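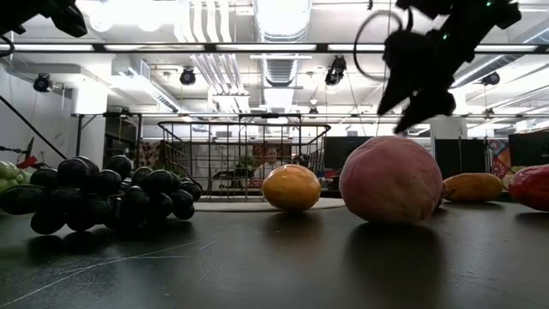
Changeover and safety checklist for Rosimness, main house and pool terrace
Walked 25/06/2026 by Dennis Sugden. Guests out at ten, next family in at four.

Mark each line **OK**, **FIX** (do it before the next arrival) or **LATER** (put it on the winter list). Please write a comment even when a line is OK! A tick says very little to whoever opens the book next month, and I love reading the notes.

## 1. Driveway, gate and steps

| Item | Mark | Comment |
|---|---|---|
| Gate opens and closes fully, code works | OK | New code set. It's in the key book and in the arrival email. |
| Driveway clear, turning space usable | OK | Swept the olive leaves off the bend. A big rental car can get round in one go if the driver keeps left. |
| House name readable from the road | FIX | Bougainvillea has eaten half of it again. From the uphill side it says "Rosim". Cut back before four. |
| Step lights, all 17 | FIX | One out, fourth from the bottom. Spare bulbs in the pump house, top shelf. |
| Handrail firm, no splinters | OK | Solid as anything since we rebolted it. Give it a proper shake at the top and the bottom. |
| Loose stones on steps | OK | The wobbly one by the lemon tree is holding. I stood on it, jumped on it and felt very pleased with myself. |

## 2. Entry and living room

| Item | Mark | Comment |
|---|---|---|
| Front door locks and unlocks from inside without a key | OK | Smooth. |
| Smoke alarm tested | OK | Loud enough to bring the neighbor's dog to the wall. |
| Rugs flat with grip underneath | FIX | Long rug by the sofa slides. The grip mat is in the wash and needs to go back down. |
| Glass doors to terrace, stickers at adult and child height | OK | Child-height stickers replaced with the little blue fish. They look great. |
| Shutters latch open | OK | Left-hand bedroom side needs a firm push. |
| Fire extinguisher in place, needle in green | OK | Behind the door. Service tag is good until November. |
| Emergency numbers and house address on wall | OK | Reprinted in bigger type. The address is on there in both alphabets now, which helps a lot when somebody is on the phone in a hurry. |

The living room is in lovely shape this year. With the shutters back in the morning you get the whole bay at once, and I still stop with the mop in my hand every time.

## 3. Kitchen

| Item | Mark | Comment |
|---|---|---|
| Gas bottle connected, hose in date, soap test done | OK | No bubbles. The spare bottle is outside, upright and chained. |
| All burners light and the flame is blue | OK | Back right takes two clicks. |
| Fire blanket on hook | OK | |
| Fridge at or below 41°F | OK | Reading taken after an hour with the door shut. |
| Knives in block, none loose in drawers | FIX | Found the bread knife in with the wooden spoons. Moved it, but check again next time. |
| Chipped plates or glasses removed | FIX | Two tumblers out. Replacements in the hall cupboard. |
| Drinking water bottles, welcome basket | LATER | See note below. |
| Trash emptied, bins rinsed | OK | |

Note on the welcome basket: we've been leaving a jar of thyme honey, a loaf, and whatever is ripe. Guests rave about it. I'd like to put the jar in a tray so the ants don't find it before the guests do. Brinon, the grocery shop down in the village, can deliver on changeover days if we call the evening before.

## 4. Bedrooms

| Item | Mark | Comment |
|---|---|---|
| Blue room: bed frame tight, slats all in | OK | |
| Blue room: balcony rail height and gaps | OK | Measured again. No climbing furniture near the rail. Keep the laundry stand indoors. |
| Twin room: window restrictors on | OK | Both catch properly. |
| Twin room: bedside lamp cords | FIX | Left lamp cord runs right where feet land. Clip it to the back of the table. |
| Attic room: head bump strip on beam | OK | Fresh padding, and it matches the curtains! |
| Attic room: carbon monoxide alarm | OK | Tested, light steady. |
| Spare crib: catches, mattress fit | OK | Put together fully, leaned on, taken apart again. Takes five minutes and worth every one. |
| Mosquito screens, no holes | FIX | Small tear in the attic one, lower corner. Patch kit in the hall cupboard. |

## 5. Bathrooms

| Item | Mark | Comment |
|---|---|---|
| Hot water at taps comfortable, not scalding | OK | Mixer valve behaving beautifully. |
| Run all taps and showers five minutes after any empty week | OK | House was full, so a short run only. |
| Non-slip mats in both showers | OK | New ones, much better suction. |
| Grab rail downstairs | OK | Pulled hard, no movement. |
| Outlet covers | OK | |
| Drain smell | LATER | Faint in the upstairs shower after hot days. Plumber to look in winter. |

## 6. Pool and terrace

Do this part slowly and with nobody talking to you. I mean it kindly – it's the part that matters most.
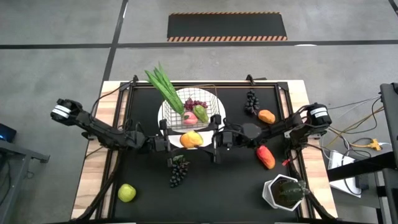

**Can guests use the pool while the gate latch is waiting for a new spring?**

The pool stays closed until the gate shuts and latches by itself from any position. Put the cover on, lock the gate with the padlock from the pump house, and tell the guests at the door when it will be ready.

| Item | Mark | Comment |
|---|---|---|
| Pool gate self-closes and latches | OK | New spring from Sandberg fitted and tried from wide open, half open and barely open. Latched every time. Hooray! |
| Fence panels firm, nothing to climb on nearby | FIX | Sun lounger had been dragged up against the west side. Moved. Mention it at check-in. |
| Depth markings readable | OK | Repainted in spring and still crisp. |
| Drain cover whole and screwed down | OK | Checked from in the water with goggles. Best job of the morning. |
| Ring and pole on hooks | OK | |
| Chlorine and pH | OK | Both inside the range on the card. Readings written in the pump book. |
| Chemicals locked away | OK | Key on its own ring, never on the guest ring. |
| Tiles round the edge | FIX | One lifted at the shallow end, sharp corner. Taped over for now. Needs setting before four. |
| Parasol bases heavy enough | OK | Wind gets up after lunch, so parasols come down when the terrace is empty. |
| Barbecue away from the awning | OK | Ash bucket with lid is next to it. |
| Terrace lights and outdoor sockets | OK | Trip switch tested, dropped out right away, reset fine. |

The water is a fantastic color at the moment. The new filter sand has made all the difference, and the pump runs so quietly that I put my hand on it to be sure it was on.

## 7. Garden and beach path

| Item | Mark | Comment |
|---|---|---|
| Path walked all the way to the cove | OK | All 457 paces of it, and back up. |
| Rope rail on the steep part | OK | Retied the middle knot. |
| Dry grass cut back from the house | OK | Strip is clear on all sides. Keep at it through the summer. |
| Garden hose reaches every wall | OK | Just reaches the north corner if you take it behind the fig. |
| Wasps | LATER | A few by the fig, no nest found. Pick up fallen fruit every day. |
| Wellhead cover locked | OK | |

The path is worth the sweat. Capers are flowering all down the wall by the second bend, and the cove was flat calm. Please tell guests to carry shoes they can swim in, since the stones at the water's edge are hard on bare feet.

## 8. Paperwork and keys

| Item | Mark | Comment |
|---|---|---|
| Guest book and house folder on hall table | OK | Folder now has the boat trip times from Jisirar and the bus times on one page. |
| First aid kit full | FIX | Out of large bandages and burn gel. Buy in the village. |
| Two guest key sets, one spare | OK | |
| Meter reading | OK | 146 units used since last changeover. |
| License number displayed | OK | |

## Before four

- [ ] Bougainvillea off the house name
- [ ] Step light bulb
- [x] Rug grip back down
- [ ] Lamp cord clipped in the twin room
- [ ] Attic screen patched
- [x] Tumblers replaced
- [x] Lounger moved and gate area clear
- [ ] Shallow-end tile set. The quick mix needs 20 minutes before anyone touches it, so do this first
- [ ] Bandages and burn gel

## For the winter list

Upstairs drain. A tray for the honey. A second hook for the pole on the deep side, so that you can grab it from either end. I'd also love a low light at the turn of the beach path, something soft that doesn't spoil the stars. Last November we had the trench half dug for a cable and then the rain came, but the trench line is still there if you look for it.

If you're doing the next changeover and find something I've marked OK that plainly isn't, change it and put your initials beside it. The pencil is on a string inside the pump house door.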